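Ganer Wrist Camera and Two-Finger Gripper Set

Home > Grippers and Cameras > Trial Sets

If you've been putting off choosing a gripper because every data sheet looks the same after a while, the Ganer set is a friendly place to start. You get the gripper, the small wrist camera that goes with it, and enough fingers to try a good range of everyday objects on your own arm, at your own bench, before you commit to anything. We've sold it to teaching labs, to small packing shops and to quite a few people working out of a garage, and most of them were picking things up by the end of the first afternoon.

What we try it on

We like to test with ordinary household things — fruit, dog toys, fuzzy balls, bowls and cups — and we'd encourage you to do the same, as they show up the differences between fingers far faster than a neat metal block does. Clear bowls are our favorite hard case. The wall bends the light, the rim is thin, and the camera has to cope with reflections of whatever is inside as well as reflections of the gripper itself. 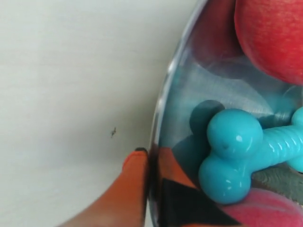

Choosing your fingers

The set ships with 2 pairs. The orange pair with black tips is the one we reach for first, and it's a good match for rims, handles and anything with a thin edge. The wider gray pair has more surface to it and suits boxes and soft packages. Swapping takes 4 screws per finger and the little driver is in the lid of the case (please do put it back there, they're easy to lose!).

How it compares

Customers often ask us about the Tosimex gripper, which we also stock. The Tosimex opens wider and is the better buy if you mostly handle cartons. The Ganer is lighter and sits the camera closer to the fingertips, so you get a large view of the rim or edge you're going for, though you'll see less of the table around it. If you need both views, add a second camera on a stand — the Salameh controller will take the two together without any extra boxes.

In the case

Gripper body with cable
Wrist camera and bracket
2 pairs of fingers
8 spare screws and driver
Printed setup guide, 20 pages

Trying before you buy

Our Natstead showroom has a set mounted and running, and you're very welcome to bring your own objects along. Saturday mornings are quietest. Loan sets can also be sent out by mail, so write to us with the make of your arm and we'll check that the bracket fits.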